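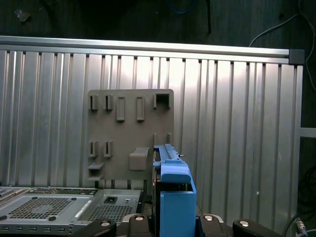

Grey plastic holder on a ribbed aluminium panel

Whose square is it? Public space and the right to gather
Speaker notes, Mutua Biwott
Condness Civic Forum, 9 May 2023

Opening

Wait for the doors to close. Say hello, thank the hosts, say how pleased I am to see the back rows filled (if they are!).

Start with the question straight away: when did you last stand in Market Square with a placard, a petition, a choir, a cake stall? Hands up. Leave the hands up for a moment so people can look at each other.

Then: every one of those now needs a permit. Same form for the choir as for the march. Same wait, same fee.

Tell them what I'm going to cover. How the by-law came about, what it says, what happened in Goson when people asked for a better one, and what we can ask for between now and the review. Questions at the end, but shout if I use a word that makes no sense.

How we got here

Keep this short, people know some of it.

In January the council passed the Open Spaces By-law. It was item 14 on a long agenda and was taken without debate. I've read the minutes so you don't have to, and the whole thing fills four lines.

Before that you told the council you were coming, as a courtesy, and you turned up. I love that old system. It was a bit scruffy and it worked for decades. Mention the bus fare rally here, and the Sunday when two groups who couldn't stand each other shared one loudspeaker.

Now the square is managed by Usinis under a contract with the council. Be careful and fair at this point. The staff I've dealt with at Usinis have been polite and quick to reply. My quarrel is with the rules they've been handed. Don't get drawn into the contract price, I don't know enough about it.

What the by-law says

Read the three lines aloud, slowly:

"No person shall hold, promote or take part in an organised gathering without prior written consent. Consent may be refused where the gathering is considered unsuitable. The decision of the authorised officer is final."

Pause on "take part in". So the person who wanders over to listen is covered too.

Pause on "unsuitable". Ask the room what it means. Take two or three answers. They will all be different and that's my point, made for me.

Pause on "final". No appeal, no reasons given. You get a yes or a no. If the answer is no, you can't put it right, as you've no idea what was wrong.

The wait is 54 days. Go back over that one. If a school closure is announced on the first of the month, the decision will have been made and the furniture moved before anyone may lawfully stand outside and object.

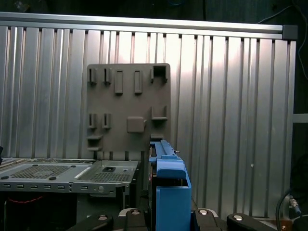

Goson, and why I'm so cheerful

This is my favourite part of the talk, don't rush it!

Goson had nearly the same wording, down to "unsuitable". A group there called Mets (it began as a reading circle, lovely people, they feed you) decided to go through it clause by clause and write a better version. They didn't ask for it to be scrapped. They took a draft to the council with every change marked and a plain reason beside each one.

They also collected names. 1641 signatures, on paper, most of them gathered outside the library. Tell the story of the councillor who signed by mistake and then decided to leave his name on.

What they won:
Notice in place of consent for any gathering under 700 people.
Five days' notice, and none at all where people are reacting to something sudden.
Written reasons for any refusal.
An appeal heard by someone other than the officer who refused it.
No fee.

Explain notice and consent again, with the neighbour example. Telling your neighbour you're having a party is notice. Needing your neighbour to say yes is consent. You'd feel the difference very quickly.

Somebody will ask whether it led to chaos. Goson had its biggest gathering in years last summer, almost 3000 people, and the organisers and the police planned the route together over a pot of tea. Notice gives everyone a reason to talk to each other early.

The fair objections

Don't skip these even if time is tight. There are people here who support the by-law and they came out on a wet evening as well.

Traders: a blocked square costs them a morning's takings. True. Goson keeps a clear path to shop doors and so could we.

Noise: also true. There are noise rules already and they apply to everybody, brass bands included.

Safety: large crowds need planning. Agreed, which is why I'd keep the size threshold.

Groups we dislike: the hard one. Say it plainly. If an officer may turn away people I can't bear, the next officer may turn away me. I'd sooner have a rule I can live with on my worst day.
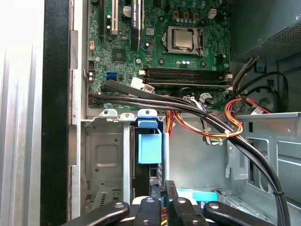
What we can ask for

The review is open to written comments from any resident, and a short letter in your own words counts for as much as a long one. Suggest they pick one clause and say how it would touch something they really do: the carol singing, the vigil, the tenants' stall.

Ask for reasons in writing first. It costs the council very little and I think we'll get it.

Copies of the Goson wording are on the table by the door. Take two, give one to someone who disagrees with you.

Questions

Repeat each question into the microphone, I forgot last time.

Likely ones: does this cover leafleting (one person alone, no; a group, unclear); can children take part (yes, the by-law sets no age); what is the penalty (a fixed fine, check the figure on the handout before answering).

If it goes quiet, ask the choir lot how their form is getting on.

Finish by half past. The hall needs the chairs stacked, six high, along the left wall.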